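Fluleno House: what I learned from one staircase

Second-year building study, written up for the architecture and interiors module

I picked Fluleno House because I'd been walking past it for a year and a half without once going in. It's the music and drama building on the lower campus, the one with the folded copper front that has gone brown on the street side and is still quite bright round the back. Most people in my group chose something famous that they could look up. I wanted something I could get to before breakfast and sit in until I was thrown out (which happened twice, both times very politely).

The brief asked us to choose one element and explain how the rest of the building hangs off it. Mine is the staircase. You come in off the street into a lobby that is lower than you expect, with a timber ceiling you feel you could nearly touch, and then three steps further on the whole thing opens up and there's the stair, going up through five half-levels with a landing at each one. The landings are big. Danzer, the practice that designed it, call them "rooms without doors" in their original statement, and I rolled my eyes at that when I read it, but I've come round to the phrase. People eat lunch on them. I saw a cello lesson on the second one.

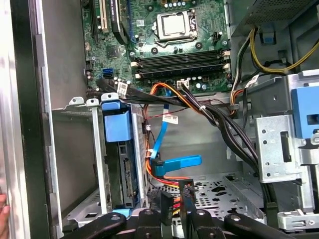

The split levels are the clever part and also the part I found hardest to draw. The practice rooms on the north side sit half a storey above the teaching rooms on the south side, so from any landing you look slightly up into one and slightly down into the other. My first section drawing had the floors lining up, because my brain kept tidying them. I had to go back with a tape and measure the rise of each flight before I believed it. There are 100 steps from the lobby to the roof door, if you take every flight, and I've taken every flight far too many times.

For the main part of the study I did sitting surveys in April. I picked a spot on each landing and wrote down who stopped, who walked straight through and what they did if they stayed. I logged 357 people over the whole survey, and 243 of those went past without stopping. When I first added that up I was a bit gutted, as I'd been hoping to prove that everyone loves the landings. My tutor, Regula Nägeli, pointed out that it's a staircase, and that a staircase where nearly a third of the people stop is doing something quite unusual! So I rewrote that chapter in a better mood.

What makes them stop is mostly light, I think. The third landing gets the sun from the long slot window in the afternoon and it's by far the most used, even though the bench there is the worst one in the building (too deep, and it slopes backwards). The first landing has lovely upholstered seating by Diletti and hardly anyone uses it. It's right over the entrance and you feel watched. I tried working there myself and lasted until somebody I knew came in and waved, and then somebody else did, and I gave up and moved.

Sound is the other thing. I'd assumed a big open stair in a music building would be a disaster, and in places it is. The lining is perforated birch panels with felt behind, and from the lobby up to the third landing you get a soft sort of murmur with the odd trumpet in it. Above that the panels stop and it's bare plaster, and every dropped pencil goes off like a gun. I asked Gion Gruber about this. He worked on the interior drawings at Danzer and was kind enough to give me a whole hour on the phone, and he told me the panels were meant to carry on to the top but the money was moved to the rehearsal room floor. He still sounded cross about it. I've marked the change in material on my section with a red line, and it lines up very neatly with where people stop chatting.

The rehearsal room itself is worth the trip. It's at the back of the fourth half-level, and one wall of it is glass on to the stair, with a heavy curtain that the players can pull across. Stumudis, the student theatre company, rehearse in there and leave the curtain open nearly always. I think it's the best moment in the building: you come up round the turn expecting another corridor and you get people in odd hats shouting at each other in silence.
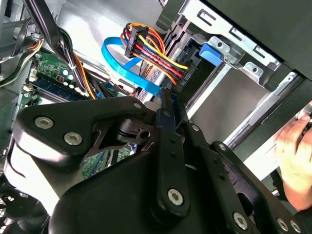
I did have some criticisms and I was asked to be braver about them in this version. The lift is tucked behind the cloakroom and only opens on alternate half-levels, so anyone who can't use the stairs gets to two of the five landings and has to go through a teaching room to reach a third. You can't really call a stair the social heart of a building and then leave some of the users out of it. I sketched a version where the lift has doors on both sides and stops everywhere. It costs one practice room on the north side and a store, and I think that's a fair swap. Gion Gruber's view was that they'd looked at it and the shaft would have clashed with the ducts. I've put both drawings in so you can judge.

The handrail is a smaller moan. It's a flat steel bar with leather stitched round it, very handsome, but it stops short at each landing and starts again on the other side, just where you'd want it if you were carrying a double bass.

For the model I worked at 1:50 in grey board and balsa, with the stair made as one piece that lifts out. I'd do that differently now. The lift-out stair was a nice idea but it meant that the landings had nothing to rest on, and they drooped. If I had the time again I'd build the south half and the north half separately and slide them together with the stair fixed to one of them — it would show the half-storey shift at a glance, and save me from explaining it with my hands.

The full drawings, the survey sheets and my notes from the phone call are in the folder outside the second-year studio until 1st June. Please put the big section back in its sleeve, it smudges.

Comments

bassoon_beth
The sloping bench! I've had every cup of tea I've ever put on it slide into my lap. Glad it's finally in print.

Tomasz
Did you look at how the landings work in the evening? I'm there for choir and I'd say the first one is packed then, it's where everyone waits for lifts home.

Author reply
No, I only did daytimes, and I wish I'd done evenings as well. That would fit with the being watched thing, if you're waiting to be spotted. Might add a note.

H. Marsh
Agree about the lift. I go through that teaching room twice a week and apologise every time.

Contact the studio office | © Second-year architecture group and individual authors | Back to top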